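Bat and ball bench, Arneck workshop
Thu 21 October, notebook entry

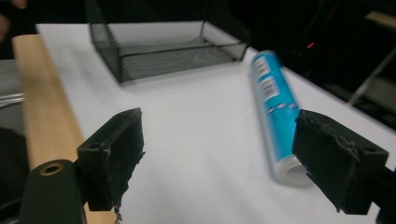
Rebound check, Grikar practice baseballs

Carried on with the lot left over from May. Drop height unchanged, steel plate on the concrete pad, 11 balls, 5 drops each. Rotated the seams a quarter turn between drops. Two balls read low on every drop and are now in the red bin with tags on. The rest sit close together, with a slight downward drift by the last drop, same as the Tratadport lot.

Humidity cabinet was at 60 percent at start and finish. Door seal still sticks at the lower hinge.

Bat handles

Hämäläinen grip tape, second wrap pattern. Overlap at the knob is too thick and pushes the bottom hand up. Unwound it and restarted with a narrower overlap. Pull test not run, fixture is set up for the catcher's mitt lacing.

To do

Weigh the tagged balls before cutting.
Recheck plate level.
Order more tape, black only.
Copy the May drop heights into the new sheet, old one has them in inches.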